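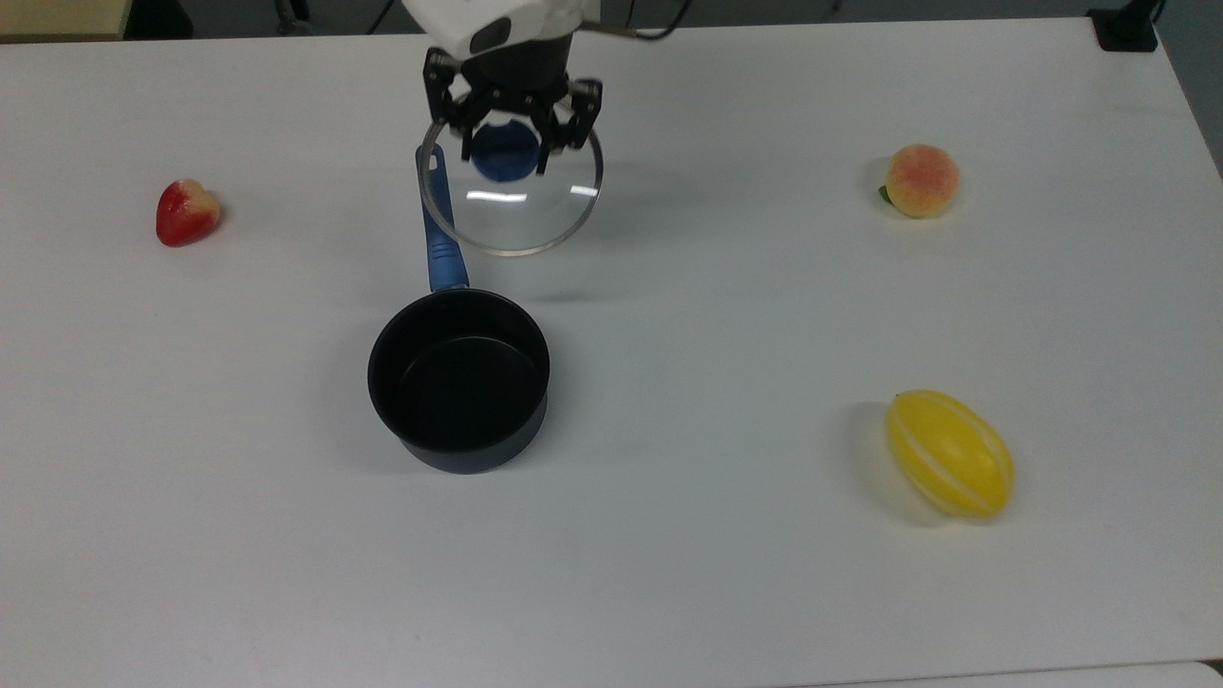
Section 4. Preparing and Submitting Works for Exhibition

This section sets out the steps an exhibiting artist must complete in the Lonora artist portal before works are delivered to the gallery. It applies to group shows, solo shows and touring shows. Artists represented by an agent should read it together with the agent's own instructions.

Last revised 2021-03-14. Earlier printed copies should be discarded.

4.1 Before you begin

Have the following ready:

The exhibition code from your letter of invitation
Final dimensions of each work, framed and unframed, in centimetres
One colour photograph of each work, taken square to the surface
The retail price or insurance value of each work in local currency
The bank details to which sale proceeds are to be paid

Works still in progress may be entered, but the record cannot be locked until final dimensions are supplied. See 4.4.

4.2 Creating the artist record

1. Sign in to the portal and select New Artist Record.
2. Enter your name as it is to appear on wall labels. The name on your bank account is entered separately under Payments and is not shown to the public.
3. Enter a biography of no more than 150 words. Write in the third person.
4. Select the exhibition from the list. If it does not appear, enter the exhibition code and press Find.
5. Press Save. A record number is displayed. Quote it in all correspondence.

Note: An artist who has shown in the Edov Room or the Stinderetti Gallery since the portal was introduced already has a record. Do not create a second one. Duplicate records delay payment and can only be merged by gallery staff.

4.3 Entering works

Repeat these steps for each work.

1. Open your artist record and select Add Work.
2. Enter the title. Untitled works are entered as Untitled, followed by the year in brackets.
3. Choose a medium from the list. If none is suitable, choose Other and describe the medium in plain terms, for example "ink and wax on linen".
4. Enter height, width and depth, in that order. For works on paper shown unframed, enter a depth of 0.
5. Enter the weight if the work is heavier than 5 kilograms.
6. Attach the photograph. Accepted file types are JPEG and TIFF.
7. Mark the work as For Sale, Not for Sale or On Loan. For works on loan, the lender's written consent must be attached before the record can be saved.
8. Enter the price or insurance value and press Save Work.

Diptychs and other works in several parts are entered once, with the dimensions of each part listed in the Notes field. Editioned prints are also entered once. State the edition size and the number of the impression being shown.

Caution: The price entered here is printed on the catalogue sheet. It cannot be changed after the sheet has gone to press, and a sale made at the printed price is binding on the artist.

4.4 Locking the record

Locking confirms that the list of works is complete. It must be done at least 2 weeks before the delivery date.

1. Select Review List and check every line.
2. Correct any entry marked in red.
3. Select Lock and enter your password.

A confirmation is sent to your registered email address. If it does not arrive by the next business day, contact the registrar's desk. Do not lock the record a second time.

To withdraw or substitute a work after locking, complete the Change Request form. One substitution per artist is permitted. The replacement must be no larger in any dimension than the original, as the hanging plan will already have been drawn.

4.5 Labels and hanging hardware

Print the labels from the Labels tab on plain white paper. Each work requires two: one for the back of the work and one for the outer wrapping. Use low-tack tape. Labels must not be glued to stretchers, backing boards or plinths.

Framed works must be fitted with two D-rings, placed one-third of the way down from the top edge. Sawtooth hangers and string are not accepted. The main gallery uses the Rácz rail, which carries a maximum of 20 kilograms per pair of hooks. Heavier works are fixed directly to the wall by the installation team, and the artist must allow an additional half day.

Caution: Do not attach your own hooks to the rail. The channel is easily bent, and the cost of repair will be charged to the exhibitor.

4.6 Delivery

Deliveries are received at the rear entrance during the hours shown in your letter of invitation. Bring a printed copy of the locked list. Staff will check each work against it, record any existing damage and ask you to sign the condition report. Keep your copy, as it will be needed when the works are collected.

The loading area is closed throughout January. Artists taking part in summer exhibitions should arrange an earlier delivery with the registrar's desk.

Packing materials are stored only if clearly marked with the record number. Unmarked materials are recycled.

For collection of unsold works, see Section 5.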